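Wodesar Household Standby Load Readings

README for the September release

Contents

Wodesar is a set of plug-level electricity readings from homes and small offices, collected to study standby load: the power drawn by equipment that is switched off at its own controls but still connected at the wall. The release holds 1681 sessions from 242 sites. Each session covers one appliance or one power board and is stored as a single CSV file.

Files

sessions/ – one CSV per session, named by session number
sites.csv – one row per site, with dwelling type, floor area band and year of last rewiring where known
appliances.csv – one row per appliance, linked to sessions by appliance_id
CHANGES.txt – corrections made after the previous release

Columns in the session files

t – seconds from the start of the session
volts – RMS voltage at the outlet
watts – real power, averaged over the sampling interval
va – apparent power
state – one of off, standby, idle, active, unknown

The sampling interval is 8 seconds throughout. Readings below the meter's floor are written as 0.0 and carry no flag. A missing reading is an empty field, never a zero. Scripts that fill blanks on import will pull the standby averages down, and Rafail Antoniadis has put a short loader in the tools folder that handles this properly.

Power boards and adapters

A power board is treated as one load unless its outlets were metered separately, in which case the parent_id field in appliances.csv gives the board's number. Indicator lights and surge protection on the board itself are included in the reading. Of the 1681 sessions, 903 cover a single appliance and the rest cover a board with two or more things plugged in.

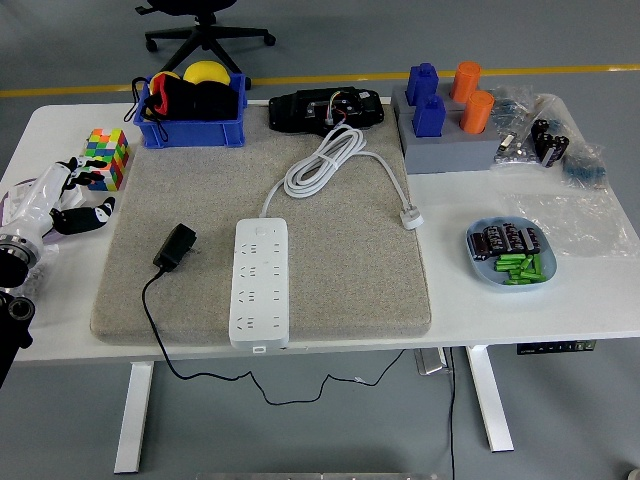
External adapters are recorded under the appliance they supply. Where an adapter was left plugged in with nothing on the other end, the session is labelled adapter_only and should be kept out of any comparison by appliance type. Older adapters with an iron-core transformer show a low power factor, so watts and va can differ by a wide margin. Use watts for energy totals.

State labels

Labels were assigned by hand from the site diary and then checked against the trace by Zoi Tsoukalas and Bimla Grewal. Where the two disagreed the row was set to unknown. Televisions with a quick-start mode were the main source of trouble: they sit at a higher draw for a while after being switched off, and the diary doesn't record it. These rows are marked idle.

Known problems

Clock drift on the Vullstead meters can reach several seconds over a long session. It has not been corrected.

Sites with rooftop solar show voltage rise in the middle of the day. The watts column is unaffected for most appliances, but resistive heaters will read high.

Fridges and freezers are under-represented. Householders were reluctant to unplug them to fit a meter.

Licence and contact

Free to use with attribution to the Wodesar project. Corrections go to Dionysis Ververidis, with the session number and the value of t where the fault begins.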